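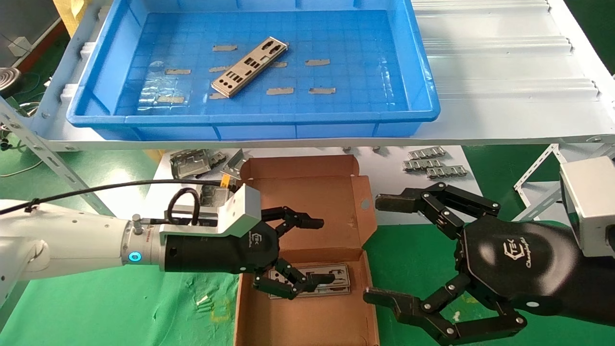
Inês Falcão wrote in to ask why hockey players keep jumping over the boards in the middle of a game, and whether they ever get in trouble for it.

They are doing a line change. It is part of the rules, and it happens many times in every game. Sometimes players do get in trouble for it, and we will get to that.

How many players are on the ice?

A hockey team usually has 6 players on the ice: one goalie, two defenders and three forwards. The three forwards who play together are called a line. The two defenders are called a pair. Everyone else sits on the bench and waits for a turn.

One turn on the ice is called a shift.

Why are shifts so short?

Try running as fast as you can across a playground, then turning around and running back, then doing it again. Your legs start to burn and you breathe hard. Skating at full speed does the same thing. A tired skater is slow to the puck and slow to get back and help the goalie, so coaches want players to come off while they still have a little energy left.

In the Prirkley youth league, the timekeeper at one Friday game wrote down the longest shift of the night. It lasted about 72 seconds. The player, a defender for the Kurkedier Comets, was stuck because the other team kept the puck near her net the whole time. She couldn't leave without giving them an open path to the goal.

Over that whole season the Comets' coach counted 487 line changes. He kept the tally on the back of his game sheets.

When is a good time to change?

Players can change when the whistle has blown and play has stopped. That is the easy way.

They can also change while the game is going. This is called changing "on the fly." The best time is when your team has just sent the puck deep into the other team's end. The other team has to go back and get it, and that gives your skaters time to reach the bench.

A bad time is when the other team has the puck and is skating toward your goal. 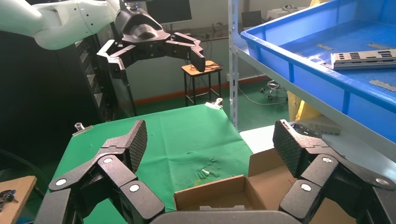

An open cardboard box on a table.

How do players know when to go?

The coach calls out which line is next. Those players stand up and get ready at the boards. Each one watches for the player they are replacing. A center watches for the center, and a left wing watches for the left wing. The player coming off might raise a stick or shout.

Some benches have a door at each end. Often defenders use one and forwards use the other so they don't bump into each other. Many older players go over the boards because it is faster. Younger players should use the door.

What goes wrong?

Sometimes two players think they are replacing the same person and both jump on. Now there are 7 players on the ice. If the referee sees it, the team gets a penalty for too many players. One player has to sit in the penalty box, and the team plays short until the penalty ends or, for this kind of penalty, the other team scores.

A player coming off is allowed to be close to the bench when the new player steps on. But neither of them may play the puck or get in another player's way during the change.

Words to know

Line: three forwards who play together.
Shift: one turn on the ice.
On the fly: changing players while the game keeps going.
Bench: where players sit between shifts.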